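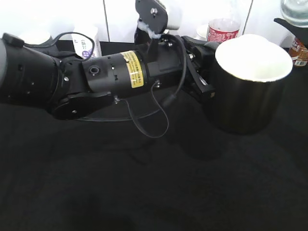 Slide 2 – Grasping cups the camera can't see well

Start with the problem. Dark objects on a dark cloth are hard for our depth sensor. The black cup is the worst one in the set: glossy outside, white inside, black table underneath. Point to the rim. Pause.

Say that the old Plitach pipeline fit a full outline of the object before it planned a grasp. With this cup, the depth map comes back full of holes and the fit drifts. Ilídio Mendes measured errors of up to 12 mm, and that is enough to put a finger on the rim.

Slide 3 – What we changed

We stopped asking for the whole outline. The new planner, Mollel, looks for the rim only. It fits an ellipse to the edge between the bright inside and the dark wall, then places the fingers on the wall below it. Everything else in the depth map is ignored until the gripper closes.

Mention training: 108 teleoperated demonstrations, recorded in October. Same arm, same black cloth. We left cups, cartons and bottles standing at the back of the table so the model would have to deal with clutter.

Slide 4 – Results

50 trials per method. Plitach picked up the black cup in 12 of them, Mollel in 40. Read the numbers slowly, people write them down.

Be clear about the failures. Most of Mollel's misses came when the cup was tilted away from the camera and the white inside was hidden. With no bright edge there is nothing to fit. We have not solved that.

Slide 5 – Limits and next steps

– One arm, one gripper, one lighting setup.
– Cups that are dark inside as well are not covered.
– Rornesby will repeat the trials on their own table with a lighter cloth.

If someone asks about speed: planning time is on the backup slide. If someone asks about the code: it will go up with the Rurkonden release, no date yet.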